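Gavrilă Clothing Storage Notes
Data card and README, version 2
Last revised August 2022

What is in this folder

A table of clothing items and the containers they were put in, with measurements, a short condition note for each item, and a free-text column for complaints. The work was done at home over one winter and one spring by one household. The clothes are ordinary: jeans, work shirts, sweaters, socks, towels, and some training gear from a Parasport club bag that had been living on top of a wardrobe.

There are 2999 rows. Before anyone gets excited about that number, a row is one placement of one item in one container, so a pair of jeans that was folded, put away, taken out and folded a different way shows up again each time. The number of separate garments is 1700 if you count socks singly and a good deal lower if you count them as pairs. I counted them singly at first and changed my mind halfway through, and the column called sock_basis tells you which rule was in force for each row. I would not build anything important on it.

Why it exists

Most storage advice is written by people who sell storage. The claims repeat from one page to the next: roll your jeans and save half the space, stand shirts on edge and you'll see everything, use clear bins so you never have to label. I had doubts about nearly all of it. The only way to settle them was to fold a lot of laundry and write down what happened, and I'm still not certain it settled much.

The first version covered only drawers. A reader pointed out, fairly, that drawers are the easy case. Version 2 adds bins, shelf baskets and one under-bed box.

Files

items.csv – one line per garment. Type, fabric, size on the label, condition.
containers.csv – one line per container. Inside length, width, depth, whether there is a lid, whether the walls are clear.
placements.csv – the main table. Joins the other two.
gripes.txt – notes that did not fit a column.
README – what you are reading.

The Zemau spreadsheet from version 1 is gone. It had merged cells, and two people wrote to say it opened wrong. The same rows are in placements.csv with the old row numbers kept in old_id.

Columns in placements.csv

item_id – matches items.csv.
container_id – matches containers.csv.
fold – flat, thirds, roll, file, or loose. See below for how loose is used, because it is used badly.
layer – bottom, middle or top. Judged by eye.
fits – yes, no, or forced. Forced means the lid closed or the drawer shut, and I didn't like how.
visible – whether the item could be recognized from above without moving anything.
days_kept – how long the arrangement was left alone. Blank in a lot of rows.
old_id – version 1 row number, if there was one.
sock_basis – single or pair.

How items were measured

Everything was measured folded, on a table, with a tape measure. Thickness was taken at the thickest point with the tape held upright and no pressing down. That last part matters for denim. Press on a folded pair of jeans and you can make it nearly any thickness you want, and I suspect a lot of the published space savings come from exactly that.

Containers were measured on the inside at the floor of the container, and again at the rim for anything with sloping walls. Sellers tend to quote the outside of the rim. For one set of Trudden baskets the difference was enough to turn a yes into a no for folded sweaters.

Denim in bins

Jeans turned out to be the largest single group and the most annoying. They are stiff at the seams and soft everywhere else, so a neat fold at the waistband can still leave a fat corner where the side seam doubles back on itself. Put two of those corners on top of each other and the bin is full at one end and half empty at the other.
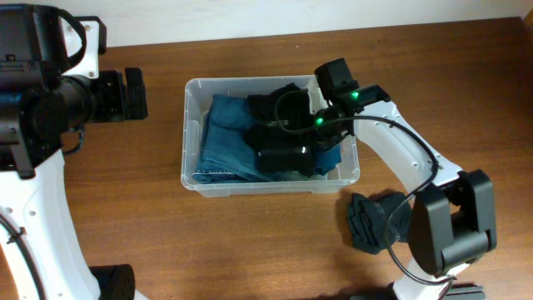
Group B: clear plastic bins, folded denim

The rectangular clear bin with the slightly raised rim is the type meant by "clear bin" in containers.csv. Folded jeans laid in it like this show a stitched hem and a seam down near the front wall, and that is my main objection to the claim that clear bins do away with labels. A hem and some faded blue tell you there is denim in there. They don't tell you whose, what size, or whether it's the pair with the broken zipper. For the visible column I therefore looked from above and ignored the walls, and anyone who prefers to count a view through the side should expect higher numbers than mine.

Group B has three known weak points.

First, the folds are not consistent. Thirds is supposed to mean legs together, then folded in three from the hem. In practice a long pair needs an extra fold to lie flat, and I recorded it as thirds anyway until row 40 of the group. After that I wrote a note in gripes.txt each time. The earlier rows were not fixed.

Second, small things near the bin are a problem. A dark sock or a rag next to a bin may be waiting its turn, may have been rejected, or may be there for no reason. The rule is that only items inside the walls at the end get a row. Items beside a container get nothing, even if they ended up in it the next day.

Third, fading. Condition notes for denim use the words dark, faded and worn through. The line between dark and faded was drawn on different days in different light. Treat it as a hint.

Other groups

Group A: drawers. Carried over from version 1 with a few corrections. Shirts filed on edge did well for a week and then slumped as soon as several were taken out. The usual advice skips that part, or suggests buying dividers. Dividers were tried in 10 drawers. They held the shirts up and also took up room, and whether that is a good trade depends on how full your drawers are.

Group C: shelf baskets. Sweaters and towels only. The woven ones snagged a cardigan. Towels in thirds were the least trouble of anything in the whole table, and I have nothing interesting to say about them.

Group D: under-bed box. One box, one season. Too little to conclude anything from, though it did get very dusty around the zipper. I considered leaving it out and kept it in case someone else wants to add to it.

What "loose" means

Loose was intended for items dropped in without folding. Over time it also came to cover items folded in some way I had no word for, and items that had been folded and then came apart on the way in. All three are in there and they can't be separated now. If your question is about unfolded clothes, leave loose out completely. I know this removes a lot of the socks.

What the table does not support

It does not tell you which fold is fastest. Nothing was timed, and I was often watching television.

It does not say anything useful about wrinkles. There was a wrinkle column in version 1, scored one to five, and when I rescored a few shirts a week later the scores disagreed with themselves. The column was removed.

It does not cover children's clothes, formal clothes, or anything that belongs on a hanger. Coats were tried once and given up.

It also comes from one home, with one household's sizes. People who wear smaller jeans will find the clear bins more generous than I did. Please don't quote the fit numbers as if they were a property of the bins.

Rolling versus folding

This is the question I get asked most, so a short answer. In drawers, rolled jeans took about as much room as jeans in thirds, with gaps between the rolls that were no good for anything but socks. In clear bins the rolls sat higher and the lid was more likely to be marked forced. Rolling did help with T-shirts. I went in expecting rolling to be useless, and you should bear that in mind when reading the fits column for rolled items, where the difference between yes and forced was my opinion.

Known errors

Some container depths in Group A were typed in inches in a column of centimeters. The ones I caught are fixed. A drawer shallower than a folded towel is probably one I missed.

Two containers share the name "gray basket". They have different container_id values, so use those.

Rows from January have no days_kept at all. I started that column later and did not want to guess backward.

The Parasport items are marked in the notes field of items.csv, spelled two different ways.

Changes since version 1

Added Groups B, C and D.
Dropped the wrinkle column.
Dropped the merged-cell spreadsheet.
Added sock_basis, which should have been there from the start.
Changed "fits" from yes/no to yes/no/forced. Old yes rows were not rechecked, so some of them are really forced.

Use and corrections

Use it for whatever you like. If you republish the table, keep gripes.txt with it – the numbers look a lot more solid without it than they should. Corrections are welcome if they come with an item_id or a container_id. General arguments in favor of rolling will be read, but they won't be added to the table unless there are measurements attached, taken on the inside of the container and without pressing down.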